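Home | Fossils | Field Notes | Reviews | Contact

Rustad Fossil Prep Kit, reviewed by Yasaman Shirazi

I have owned the Rustad kit since September, and in that time it has freed one ammonite and one thumbnail. It comes with eight picks, a brush and a booklet that describes shale as "forgiving."
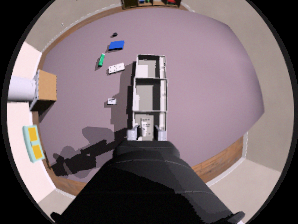 The picks

Six are good. The fine ones get into the ribs of a shell without skating off, and the grips suit small hands. The other two are the same pick – I checked with a hand lens, twice. The tips went dull on limestone by my second evening.
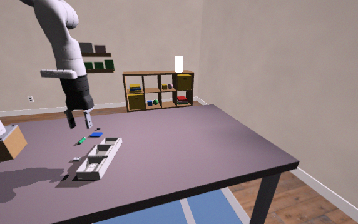 The brush

Soft, dense and fond of shedding. My ammonite had bristles in its coils for a week, which would have puzzled anyone trying to classify it.

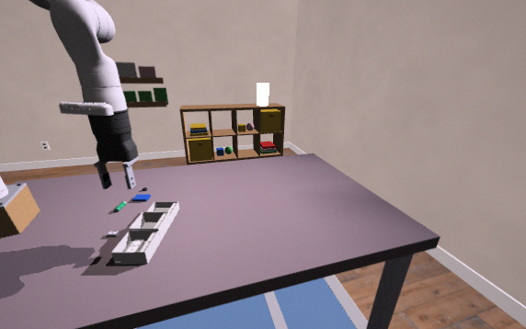 Bijan Hassanpour swears by the older Plondico set, but he also licks rocks to identify them. I'd buy the Rustad again for shale and borrow his for anything harder.

Related
Grarkton hand lens: a second look
Storing small ammonites
Babak Salehi on splitting shale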